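Getting the hum out of a small home recording setup

For most of the winter my recordings had a low hum under them. It was quiet enough that I could ignore it on headphones and loud enough that anyone with decent speakers heard it at once. I spent more evenings on it than it deserved, and I am writing the process down in the order I did it, including the parts that led nowhere.

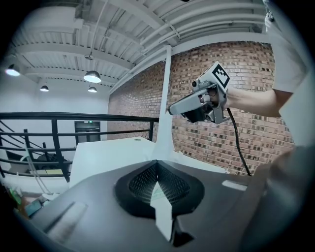 The setup is ordinary. One dynamic microphone, one small mixer (a Prunolik, bought used), an audio interface, a laptop, and a pair of powered speakers. Everything is in the back room of a rented place in Skurbridge, in a building where the wiring has been extended several times. The mixer and the interface run from one outlet strip. The speakers, at the time, ran from a different outlet on the opposite wall.

The first step was to find out what the hum was made of. I recorded two minutes of nothing with the microphone muted and looked at it in a spectrum analyzer. US mains power is 60 Hz, so a hum from power wiring usually shows up at 60 Hz and its multiples. Mine had a peak at 60, a taller one at 120, and a row of smaller ones at 180, 240 and up. A strong 120 Hz component often points to a power supply, where the rectifier doubles the line frequency. A strong 60 Hz component more often points to a ground loop or to a cable picking up a magnetic field. I had both, which meant I could expect more than one cause.

I then measured level. With the mixer gain at my usual setting, the noise sat 13 dB higher than it did with the mixer bypassed and the interface input terminated with a shorting plug. I made the plug from a spare connector and a short piece of wire. It took a few minutes and it was the most useful thing I built during the whole exercise. Without a known quiet reference you are comparing noise with other noise.

Next I unplugged things one at a time, recording thirty seconds after each change. I would suggest keeping a written log. I started without one and had to repeat the first evening because I could not remember whether the speakers had been on. The log ended up with 33 entries, most of them reading "no change."

The entries that did show a change were these:

Laptop on battery instead of its charger: hum down 4 dB, and a faint whine at 1,727 Hz gone completely. I had not noticed the whine until it stopped.

Speakers disconnected from the interface: 60 Hz peak down 5 dB.

Mixer power supply moved away from the mixer's input side: 120 Hz peak down noticeably, and it came back when I put the supply where it had been.

The speaker result was the ground loop. Two pieces of equipment were grounded through two different outlets, and the shields of the audio cables completed the circle. Moving the speakers to the same strip as the mixer removed most of it. The total load on the strip is well under its rating, so this is fine here, but check the numbers on yours before doing the same. Do not cut or tape over the ground pin on a power plug. People still recommend this on forums, and it removes the protection that the pin is there to provide.

The remaining part of the loop was the cables. I had been using unbalanced cables from the interface to the speakers, for no better reason than that they were in the drawer. Both ends support balanced connections. Replacing them cost 11 dollars for the pair and took the 60 Hz peak down to where I could no longer separate it from the noise floor.

The mixer supply is an external block with a transformer in it, and I had it sitting behind the mixer with the microphone cable draped across the top. A transformer leaks some magnetic field and a cable lying on it will pick that up. It is now on the floor – as far away as its own lead allows – and where audio and power cables have to cross, they cross at a right angle.

The laptop charger I have not solved. A Fomemum isolation transformer on the audio line helped but rolled off the bottom of the signal more than I liked, so it went back in its box. For now I record on battery and charge between takes. A USB isolator might do better, although the cheap ones are limited to a speed my interface does not support.

One item is still open. There is a small bump at 180 Hz that appears in the evening and is absent in the morning. I suspect a dimmer somewhere else in the building. It is low enough to leave alone, and the log now has a column for time of day.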